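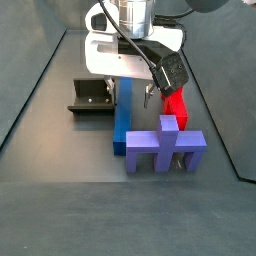

## 给桌面线缆贴标签、做台账

适用于小型工作室、维修间和家庭书房。线少的时候靠记忆就够了,等到电源线、网线、数据线混在同一个线槽里,拔错一根就可能断掉正在跑的备份。下面的做法一个人一个下午可以完成。

### 准备

- 标签纸:选旗形(对折后像小旗),宽度 12 毫米左右
- 油性细头笔,或者标签打印机
- 魔术贴扎带,不要用一次性尼龙扎带
- 酒精棉片
- 一张电子表格

透明胶带包纸条也能用,但夏天容易出胶,半年后字会糊。

### 第一步:定编号规则

先定规则再动手。编号由三段组成:

`区域-类型-序号`

区域用一个字母,例如 A 为书桌,B 为机柜。类型用两个字母:PW 是电源,NW 是网络,DT 是数据。序号用两位数,从 01 开始。书桌上的第一根电源线就是 `A-PW-01`。

不要把设备名写进编号。设备会换,线往往还留着。设备名放在表格里,改起来方便。

### 第二步:逐根确认

从一端顺着线摸到另一端,确认后立即在两头贴上临时纸条。不要一次摸完几根再回头写。

需要断电确认的,先保存文件,正常关机,再拔插头。路由器和存储设备放到最后处理。

遇到两头都没接东西的线,单独放进一个袋子,写上日期。袋子放到六月盘点时还没人取用,就可以处理掉。

### 第三步:贴正式标签

1. 用酒精棉片擦线皮,等它干透。
2. 标签贴在离插头 4 厘米处。太近会妨碍插拔,太远则藏进线槽看不见。
3. 对折时把两面边缘对齐,压紧。
4. 两端写同一个编号,字头朝向插头。

很细的线(例如耳机线)贴不牢,可以先套一小段热缩管,再贴在管子外面。

### 第四步:填表

每根线占一行,列如下:

| 编号 | 起点 | 终点 | 长度 | 备注 |
|---|---|---|---|---|
| A-PW-01 | 插排 1 口 | 显示器 | 163 厘米 | 原装 |
| A-NW-01 | 墙面网口 | 交换机 | 200 厘米 | 六类线 |
| B-DT-03 | 主机后置口 | 备份硬盘 | 50 厘米 | 勿拔 |

长度按实际测量填写。以后挪桌子时,看这一列就知道哪根要换长的。

### 第五步:归束

同类型、同走向的线扎成一束,每隔一掌宽绑一条魔术贴。电源线和网线分开走,必须交叉时尽量垂直交叉。弯折处留出余量,不要把线拉直绷紧,接头附近尤其如此。会移动的设备,例如升降桌,要在最高位置试一遍,再绑最后一条扎带。

### 常见问题

**标签翘边。** 多半是线皮没擦干净,或者贴完马上弯折。撕掉重贴,静置一晚。

**换线以后编号怎么办?** 起点和终点都没变,沿用旧编号,在备注里写更换日期。走向变了就用新序号,旧序号作废,不再分配。

**多人共用怎么管?** 表格放在共享文件夹,只留一个人有修改权限。我们这边由谢小芳(Siu-fong Tse)负责,其他人要改就在表格末尾留言,她每周合并一次。

**一定要用打印机吗?** 不用。手写的 0 和 O 容易混,所以字母段里避开 O 和 I 即可。

9月2日 星期四更新:补充了热缩管的做法,由 Callum Bloxham 提供。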